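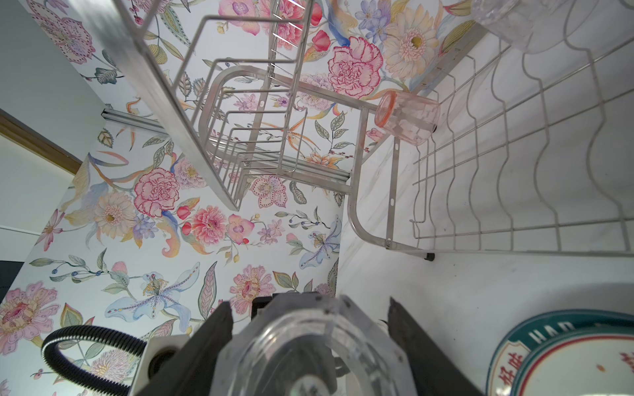 Wrist camera view: a clear faceted cup between the two fingers of the gripper.

Home | About Ridov | Products | News | Press Contact

September
By the Ridov Press Office

Ridov publishes results of gripper finger comparison on kitchen tableware

CULLANLOW. Ridov, a maker of end tools for light robot arms, today publishes the results of a comparison between two kinds of gripper fingers. The tests were made in the company's workshop in Cullanlow, together with the controller supplier Tveit.

In the comparison, a pair of arms handled cups and plates at a steel dish rack. One set of fingers was the present Ridov model. The other was the new Gellby finger, which has a narrower tip and will be offered to customers during the winter. Each set made 84 attempts with the same tableware and the same Tveit controller.

The Gellby finger completed 56 attempts without help from the operator. The present model completed 28. Most of the difference came from clear plastic cups, where the older finger often touched the rim too early and pushed the cup away. With plates the two models were closer to each other, and Ridov does not claim a large improvement in this area.
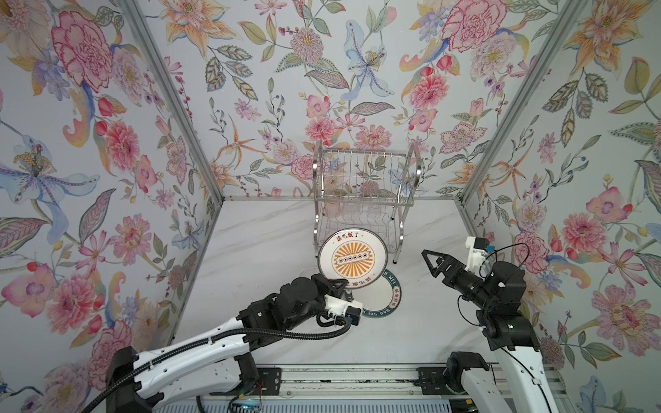
Two arms at the test station, with one plate upright in front of the dish rack.

The company also compared two camera positions. A camera at the wrist gave a better view of the cup rim in the last part of the movement. A fixed camera was more useful for planning the work of both arms, especially when one arm must wait for the other. Ridov therefore recommends that customers use both, if the budget allows it.

Transparent objects remain difficult. In 6 of the attempts with the Gellby finger, the controller stopped the arm before contact, as the position of the cup was not certain. Tveit is now preparing a software update for this case, and the tests will be repeated when it is ready.

The full table of results, with the settings of the controller, can be requested from the Ridov press office. Customers who already own the present model will be able to change the fingers without a new gripper body.

Previous release | Next release | Back to News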